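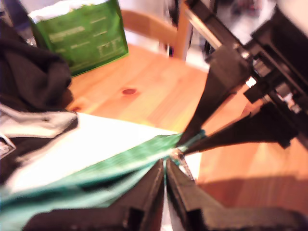 Chapter 4
Foliage and the Quiet Work of Greenery

By the end of this chapter you should be able to:
choose foliage for a mixed bunch with the flowers' colour and habit in mind
condition soft, woody and grey-leaved stems
describe a leaf by its colour, surface and weight
price greenery so that the shop doesn't give it away

When Corinne Lyons took over the little flower shop on the main street of Paltgate, she was very proud of her roses and rather careless about everything that went around them. Greenery came in on the same van, was dropped in whichever bucket had room, and was poked into the gaps at the end. It was a customer who put her right, a keen gardener who brought back an anniversary bunch in January (a hot one, even for Paltgate) and pointed out that the roses were holding up beautifully while the gum leaves had crisped to nothing. Corinne replaced the bunch, apologised, and spent the rest of that summer learning about leaves. A good deal of this chapter comes from the notebook she kept, and we are grateful for the loan of it.

Most of us come to floristry through flowers, and fair enough too. But look over the shoulder of an experienced florist and you'll notice that the leaves usually go in first. They set the width of the arrangement, they hold the heavy heads where you want them, and they give the eye somewhere to rest between one bright bloom and the next. A bunch made with tired foliage looks tired all over, however much you paid for the lilies.

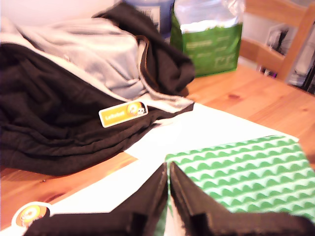

Brown and grey fabric, with a small yellow label near the front edge.

4.1 Getting to know your stems

We'll sort foliage into 3 working groups, and you will find florists who argue for more. Soft stems, such as fern and young ivy, bruise easily and drink quickly. Woody stems, such as gum, camellia and pittosporum, need a fresh, slanting cut and a long, deep drink. Grey-leaved plants, like dusty miller, have a felty coat that spoils if it sits under water, so strip them well and keep the level in the bucket low.

At the Millance growers' market, where Corinne still buys, woody stems are left standing in deep water for 18 hours before they are bunched for sale. You may not have the space or the patience for quite that long – plenty of small shops don't – but an overnight drink in a cool room will do wonders, and it costs you nothing more than remembering to do it before you go home. 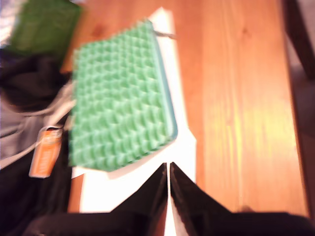
Colour is the part that students tend to hurry, as if green were all one thing, and it's well worth slowing down over. Set a leaf on plain white paper in daylight and you'll soon see whether it leans to yellow, to blue or to grey. Texture changes the colour as well: the bumpy green piece lying on its white sheet is a pale mint on the raised knobs and a good deal darker in the shadows between them, and a deeply quilted leaf will behave in much the same way. A smooth camellia leaf, on the other hand, throws the light straight back at you and can look nearly white along its curve. Write down what you see in ordinary words, and keep the leaf beside your notes until it has dried, as the dried colour is useful to know too.

Before you read on

Collect a few kinds of foliage from a garden (with permission, please!) or from your college cool room. Recut half the stems of each kind and leave the others as they are, then stand them all in clean water and look at them again the next morning. Bring your notes to class. We'll come back to them in section 4.2, when we turn to stripping, cutting and the proper care of buckets.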